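Hanane Samir
21/12/2025

Right, I promised some of you a thread about the meeting room snacks, and since I'm on the slow train home from Nistelau with nothing to read, you're getting the long version. Get a cup of tea. I haven't got one and I'm quite jealous of yours.

For those who are new here (hello, lovely to have you!), I look after the front desk and the rooms at Gramance, which is a small office doing small office things, and in August I was handed the hospitality budget. I say budget. It is 90 a month and it has to stretch over coffee, milk, biscuits and anything nice.

When I took over, "anything nice" meant a big tin of shortbread that lived in the long room from one end of the month to the other. You'd lift the lid and there would be two broken fingers and a lot of sugar, and you'd put the lid back on and feel a bit sad, and then somebody else would come in and do exactly the same.

So the tin went. It's in my kitchen now with tea towels in it and we are both much happier.

What I wanted was something people could pick at while they talked. Have you ever tried to make a point about delivery dates with a mouthful of shortbread? I have. I coughed all through a call with a very patient man from Puvach and he had to carry on without me.

My mum always had a bowl out. Always. If you came to read the meter you were offered a bowl. Little mixed bits, fruity and nutty and sweet, whatever was in the cupboard, and the bowl would be moved an inch nearer to you every time you stopped eating. I've been trying to bring a bit of that to the office, minus the inch-by-inch business, although Nabila says I do that too.

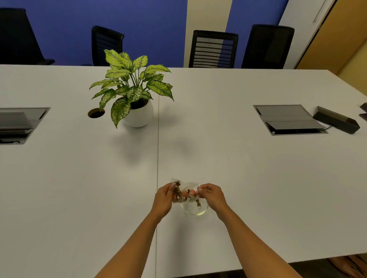 Anyway, small bags. I held out against them for ages because a big bag is so much cheaper, and I do still wince a little at the price. But a big bag gets opened, folded over, pegged, forgotten, and by the second week everything in it tastes of cupboard. With the little ones you open what you need for that meeting and the rest stay as they are.

I do have views on opening them, I'm afraid. Pinch both sides near the top and pull gently, low down over the bowl, so that if it gives all at once (and they do, they go from nothing to everything) the bits have somewhere to land. I learnt this by opening one at chest height in front of visitors. We were finding bits until the following week.

And please don't use your teeth. I know you all do it at home. So do I.

Now, bowls. I am firmly a glass bowl person and I will hear arguments but I won't be moved. You can tell from the other end of the table whether there's anything left, so nobody has to do that half-standing lean to peer in. It also goes with everything, and it shows me straight away if it hasn't been washed properly, which I'd rather know before the guests do.

Nabila Sqalli, who shares the desk with me and has much better taste than I do, would like pottery. She brought one in from home, a gorgeous heavy blue thing, and it was lovely for a morning and then I worried about it so much that I made her take it back. She's forgiven me. I think.

Someone asked last time where on the table it should go. Middle, if there are people on both sides. I know that sounds obvious, but you would be amazed how bowls travel! By the end of a long meeting it will be parked beside whoever talked least, and good luck to them, they've earned it.

The exception is if there's a laptop in play, in which case the bowl moves well away from the keyboard. I had to turn one upside down and tap it in the autumn. What came out was mostly raisin.

And yes, the plant stays on the table. I've had three separate messages about that plant and I'm delighted that you all care. I know it takes up room. But that table is very white, and without something leafy on it I feel as if I'm waiting for the dentist. It gets a drink when I remember and a wipe of its leaves when I'm avoiding the invoices, and it seems to be coping with both.

A few of you wanted to know about Morsy, the shop. It's the little wholesaler behind the station in Nistelau, with a sign over the door that says 1937 and a doorbell that I suspect is the same age. They do the small bags by the box, and they let you mix them if you ask nicely and it isn't lunchtime. My last order came to 148, which was over, I know, but it included the coffee and it's meant to last until well into the new year.

Oh, and allergies! I should have said this much earlier. I keep the box they came in until every bag is gone, so there's an ingredients list to show anyone who asks. I also put nuts in the meeting invitation now, just a line at the bottom. One of our regulars can't be near them, and when she's coming we have grapes and nobody minds a bit.

Leftovers, quickly, as I can see the water tower and that means 10 minutes. Nothing that's been sitting out goes back into a bag. It goes home with whoever's on the desk or it goes in the bin, and I've got quite strict about that, having once been offered a handful of something that I'm fairly sure I had put out myself a fortnight before.

If any of you have a good savoury idea that isn't crisps, please send it over, I'd love something for the afternoons. Nabila has suggested olives. I have asked her where she thinks the stones are going to go and she's still considering it.

That's my stop coming up, and my bag's on the top rack behind a very large suitcase. Night, all x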